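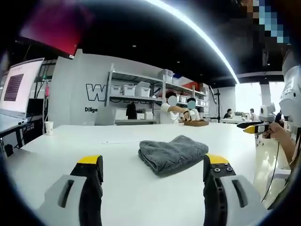 The towel drawer, sorted

Grey microfibre towels have crept into a lot of homes over the past few years. They come in bundles, they dry fast, and they are soft enough that people start using them for things they were never bought for. Then they end up in a heap at the bottom of a cupboard, and the one you pull out is usually the one that was last used on the car.

Eyvindur Juhl has spent much of his working life with towels. He ran the linen room at a small hotel in Trullbridge before moving to Cornlow, where he now helps people set up laundry rooms and airing cupboards. He owns 38 towels himself and does not think this is many.

His first piece of advice is to work on a table. Beds are too soft and sofas are worse. A plain, smooth table lets the cloth lie flat, and you can see at once if one side is longer than the other. White is good if you have it, as fluff and grit show up and can be wiped off between loads.

Folding plush cloth

Thin cotton tea towels will take a sharp crease. Plush microfibre won't, and pressing down on it harder makes no difference. The pile pushes back, so the corners come out round and the top layer tends to lift a little at the front. Juhl leaves it alone.

"People fold it four or five times trying to get it small," he says. "By then it's a ball. Three folds is plenty for a hand towel."

He folds it in half along the length, smooths it from the middle with the side of his hand, then folds it in half across the width. The last fold depends on the shelf. For a deep shelf he folds once more and puts the rounded edge to the front. For a shallow one he folds it in thirds instead, which gives a narrower shape. Either way the loose edges go to the back, where they don't catch when you take one from the pile.

Stacks should stay low. A tall pile of fuzzy towels leans, and then the bottom ones never get used. When he puts clean towels away he slides them underneath, so the whole lot gets its turn.

Washing

Microfibre picks up lint from cotton, so it needs its own wash. Juhl does his at a low temperature with half the usual detergent and no fabric softener, which coats the fibres and stops them taking up water. He shakes each towel out before hanging it. If a towel has gone flat and stiff, he runs it through a second rinse and gives it another shake while it is still damp.

He keeps a line up in the garden from March and uses an indoor airer before that. Nothing goes in the cupboard until the thick parts are dry, and the hem is the place to check.

Shelves and bins

A metal shelving unit suits a laundry room better than a closed cupboard, in his view, as the air can get round everything. White plastic bins sit well on this sort of shelf. Lidded ones are for spares and things used once or twice a year. Taller bins take rags and cleaning cloths, and he puts these on the lower shelves where they can be lifted out without a stretch. The top level is for light things only.

He labels the short end of each bin with masking tape and a marker pen. A friend in Urkville bought printed labels and had to peel most of them off when the contents changed.

For anyone starting from a heap, he suggests taking out 20 towels at most and dealing with those before fetching more. Stained ones go straight to the rag bin. Those with a frayed hem can be trimmed and kept for floors, windows or the dog.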